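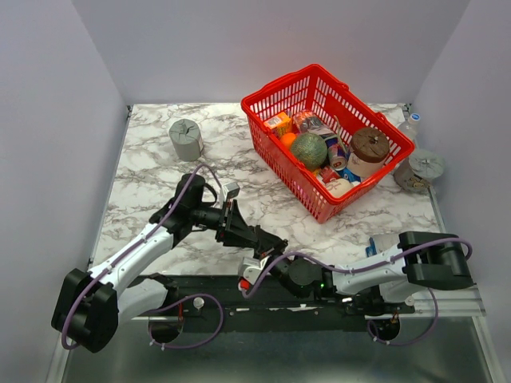 About Pondbridge Grocery Run

We pack groceries for people who can't get to the shops, or can't face them. Been going since October 2011, first out of Saadet Uysal's garage, now from the old Panex building behind the servo. Ring or email your list by 10 am, basket's at your door that arvo.

One basket per order, packed by a person who has read your list. Heavy stuff goes in first, melons and tins, then cartons and cans down the sides, soft fruit and buns last. Bread gets its own bag. Cold things wait in the fridge til the driver's keys are out. If we're out of your brand we ring before swapping, unless you've ticked "just swap it".

What fits: a normal basket takes a few days' food for one person. Melon, juice, a can of something fizzy, biscuits, fruit, still room for the tea. Bigger households get two baskets or a crate, same delivery fee. We take the basket back next visit so please don't plant herbs in it (Rigoberto has asked me to put this in).

Who's who
Saadet Uysal - started it, does the ordering
Rigoberto Galindo - packing bench, also fruit & veg, picks every rockmelon himself
Bo-ram Geum - phones and accounts, speak to her about paying fortnightly
Bastian Kröger - driver, Prandine and the hill streets
Ilgın Kahraman - driver, everywhere else, plus this website

Over 107 households on the books now, 30 of them out at Prandine. Delivery $6, free if you're over 72. Minimum order $20. Card or cash, exact change is apprecaited.

Turkish groceries come from Işık on Thursdays, so get those orders in by Wednesday lunch. No grog or smokes sorry, we don't have the licence.

Prices and hours last updated Sunday, December 16, 2018. Closed public holidays. Leave a mesage after hours and Bo-ram will ring you back.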